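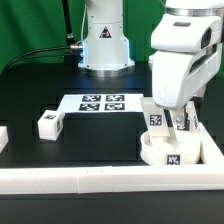

Perihan Tokgöz writes that her green backdrop hung flat for a month and then began to bow at the bottom, and asks whether the table has to come out before it can be tightened again. It does not. Follow steps 4 to 6.

Support > Elton Tabletop Set > Setting Up > 3. Backdrop, Table and Bowl

Print this page | E-mail this page

3.1 Hanging the backdrop

1. Hang the green backdrop from the top rail. Leave the lower clips open.
2. Slide the black tabletop toward the backdrop and stop 100 mm short of it.
3. Lock both front feet of the table.
4. Pull the lower edge of the backdrop straight down and close the center clip.
5. Close the outer clips, left and right.
6. Look along the backdrop from one side. If it still bows, open the outer clips and repeat step 5.

Note: Run cables off the side of the table. A cable trapped between the table and the backdrop will leave a crease.

CAUTION: Do not iron the backdrop while it is hanging.

3.2 Placing the bowl

1. Wipe the tabletop with a dry cloth. Dust shows up easily on black.
2. Set the round white bowl down with its square marker facing you.
3. Lift the bowl to move it. Dragging it scratches the finish.

Note: Keep the marker clean and uncovered. If a corner starts to peel, replace the whole marker and leave the new one overnight before washing the bowl.

CAUTION: The tabletop holds up to 323 N at the center. Do not lean on the unsupported edge.

3.3 Cleaning

Wash the bowl by hand in warm water with mild soap. Do not use scouring pads on the bowl or the tabletop. Vacuum the backdrop with a soft brush, working from the top down.

Section last revised May 1, 2025

Related topics
Replacing a bowl marker
Backdrop clips and spare parts
Fitting the Zerska side rail
Storing the tabletop flat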